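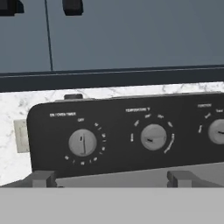
Girnex Retrofit Programme: Progress Report to the Funder, Period Ending March

Reference scheme: Clollatmont, blocks A and B

1. Position at end of period

The programme covers damp and ventilation works to 41 flats at Clollatmont. Extract fans and trickle vents have been fitted and commissioned in 30. Of the remainder, 8 are booked for April. The others are waiting on access, and letters have been reissued to those tenants.

Spend is in line with the revised profile agreed in December. No call has been made on contingency.

2. Monitoring

Humidity loggers are in place in every completed flat, one in the kitchen and one in the main bedroom. Readings are taken at fixed intervals and sent overnight to the Dramani server. Two loggers stopped reporting in February and were replaced under warranty. The gap in their records has been left blank and will be shown as such in the final data set.

Bedroom readings have fallen since commissioning. Kitchen readings are less clear. The morning figures have improved, but the evening peak is still higher than the design target in several flats on the north side of block B. We think this is a matter of fan run-on time — the default setting is short — and propose to lengthen it in those flats only, then compare them with the south side over the next period.
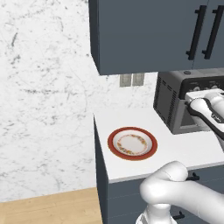
The change can be made at the controller and needs no new parts. Tenants will be told beforehand, as a longer run-on will be noticeable at night.

3. Ductwork

The duct route in block A was altered after the opening-up survey found a downstand beam not shown on the record drawings. The new route adds a bend. Measured flow rates remain within the limits set in the specification, although the margin is smaller than in block B. Record drawings have been corrected.

4. Risks

Supply of replacement filters from Drirnbridge is slow. An order for the full first year has been placed early.

Access remains the main risk to the completion date.

5. Decisions requested

Approval of the run-on trial in block B.

Agreement to carry the outstanding flats into the next period at no change to the grant total.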